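Small Rooms, Full Tables: A Report on Eating, Sleeping and Studying in One Space

Module project, submitted 12/6/22

1. How the project began

When I moved into my first rented room I had a bed, a table and a kettle, and within a week I was doing everything at the table. I ate at it, I wrote at it, I folded my washing on it, and the snacks seemed to live there for good. I started to wonder how other people managed, and whether there was a kinder way of arranging things than the one I had drifted into. That was really the seed of this report, and I am grateful to everybody who let me ask nosy questions about where they keep their biscuits.

The project was called Wultela, after the street where I was living when I had the idea, and the name stuck even after I moved out.

2. What I wanted to find out

My main question was a simple one: when a bed and a table share a room, what ends up on the table, and what does the person living there do about it? I was especially interested in packets and boxes of dry food, as these are the things that people tend to keep close at hand. A saucepan has a fairly obvious home. A box of biscuits can turn up anywhere, and in my own case usually did.

I also wanted to look at cloth. I had not planned to, but so many of the people I spoke to brought up their tablecloths and blankets that it would have been a shame to leave them out.

3. How I went about it

I handed out a short questionnaire and got 152 of them back, which was far more than I had hoped for (I had printed 300 and fully expected to be using the rest as scrap paper for years). After that I arranged 40 longer chats with people who had said they were happy to talk. I kept a notebook of where things were put down, moved to and put away, and by the time I closed it in July I had 1521 entries, some of them barely readable.

I sorted the entries by hand under four headings: food, bedding, clothes and everything else. The last heading grew rather large. If I did this again I would split out chargers and cables from the start – they crossed every surface and I kept wondering where to put them.

4. What people told me

The strongest thing to come out of the chats was how fond people were of a wipeable tablecloth. Plastic ones came up again and again. People liked that crumbs could be brushed off and tea wiped up before it did any harm, and several said that a bright pattern made the table feel like a place for meals even when the bed was only a step away. The common grumble was creasing. A plastic cloth that has been folded in a packet seems to remember it for a very long time, and a mug set down on a ridge does wobble.

Storage was the second big subject. Many had bought something for the purpose, and two pieces that were mentioned often were the Gumalen, a narrow trolley, and the Virkska, a lidded crate that slides under a bed frame. Opinions were mixed. The trolley was handy but filled up at once, and the crate kept things tidy but was forgotten about, so that food in it went stale. One person kept everything in an old shop box marked Moriarty and was entirely happy with it.

Headboards with a ledge came third, and this surprised me. I had thought of a headboard as something to lean on, but for plenty of people it does the work of a bedside table, and I have looked at mine quite differently ever since.

5. A table beside a bed

I found it useful to think about a room with the table drawn close to the bed, as so many of the answers described exactly that. There is daylight from the window for both, the bedding can be folded up at the head end during the day, and the biscuits are within easy reach of either seat or mattress, for better or worse. 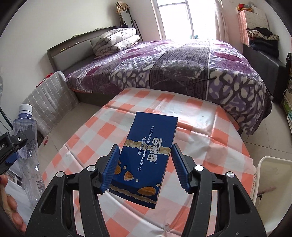 Figure 1. Box of milk flavoured biscuits over a checked plastic tablecloth, with the bed and window beyond.

The patterned blanket and the checked cloth make for a cheerful mixture, and I think it shows why so many people talked about colour when I had only asked them about space. The folded bedding near the headboard also matches a habit that came up in the chats, where the mattress is partly cleared in the daytime so that the bed can serve as a sofa.

6. Suggestions

I would suggest one lidded tin or tub for opened packets, kept on the table itself. Unopened boxes can go under the bed, provided the oldest are at the front. Shake the tablecloth out of the window or over a bin in the evening, before the bed is made up for the night. To ease the creases, several people recommended laying the cloth out on a warm day with a few heavy books along the folds, and I have had fair success with this myself.

7. What I would do differently

I asked too little about guests. A few people mentioned that the whole arrangement changes when a friend comes round, with the bed becoming the seating and the food moving to the middle of the table, and I would have liked to follow that up properly. I would also leave more time for the sorting, and write my notebook entries in pen.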